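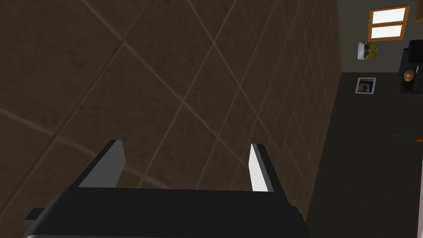
Teaching an arm when to look away

I'd been meaning to talk to Ishbel Niven for ages. She writes the motion planning code at Grondside, and her simulated rooms keep turning up in other people's talks, usually with the camera pointing somewhere daft. So when she said she'd have a free hour between test runs, I got on the train with a notebook and a packet of biscuits (she ate most of them, which is fair enough).

She had a run paused when I sat down. It was a wrist view, tilted right over, with an open gripper along the bottom and brown tiles taking up most of the rest.

"That's a normal one," she said, before I'd even got my coat off. "People see the demo clips and think the wrist camera spends its life staring nicely at a mug. It's mounted on the wrist. The wrist goes where the planner sends it, and the planner doesn't care about composition."

What does it care about, then?

"Joint limits, collisions and time, in that order, with a small penalty for losing sight of the target. I say small. We spent most of last December arguing over how small."

The trouble with making it bigger, she told me, is that the arm gets timid. It takes long, fussy routes to keep the target in view, and some tasks it won't finish at all. Her colleague Keith Haslam ran the comparison: 224 starting poses in the same set of rooms, first with the penalty turned up and then with it turned nearly off. With it high, 86 of them timed out. "Keith printed that out and stuck it to my monitor. I've still got the Blu Tack marks."

So they let the arm look away, and gave the job of remembering to a different bit of the software. Ishbel calls it the ledger. It keeps the last good estimate of where everything was, along with how much it trusts each one, and that trust drains away the longer a thing goes unseen. When it drops too far the planner has to stop and have another look.

I asked whether a wall of tiles makes life hard for it, what with every square looking like the one next door.

"Oh, it's horrible!" She was delighted to be asked. "Repeating patterns are the worst thing you can give a feature matcher. It locks on to a corner, the arm moves by one tile, and it'll happily tell you nothing has moved. But in a view like that you've got a window over on the right, and pictures with proper edges. Those are what you want it to hang on to."

Her fix sounds almost too simple. Before matching anything, the code checks how many near-identical copies of each patch are in the view, and marks down the ones with lots of twins. Gavin Buchanan wrote the first version in two afternoons. Getting it fast enough to run alongside the planner took a good deal longer, and she pulled a face when I asked how much longer.

We talked a bit about the rooms themselves. They're put together by a tool named Trusard, which picks wall and floor finishes, furniture and clutter and then checks that the arm can still move. There are 179 surface textures in it at the moment. I wondered if she ever wanted to throw out the awkward ones.

"Agnes did, early on. Agnes Rankin, she looks after Trusard. I begged her to keep them. If it only works against a plain grey wall I'd like to find out at my desk, thanks – not in somebody's kitchen."

Does she trust what the simulator tells her? She had a think about that one. For the planning side, mostly yes. For the camera side, less. The light behaves too well, she said, and there's no motion blur unless you ask for it. The next thing on her list is to add blur that depends on how fast the wrist is turning, then run the whole set again and see what falls over.

By then the biscuits had gone and she was itching to get back to it. She set the paused run going while I was packing up, still talking, with one eye on the ledger's numbers.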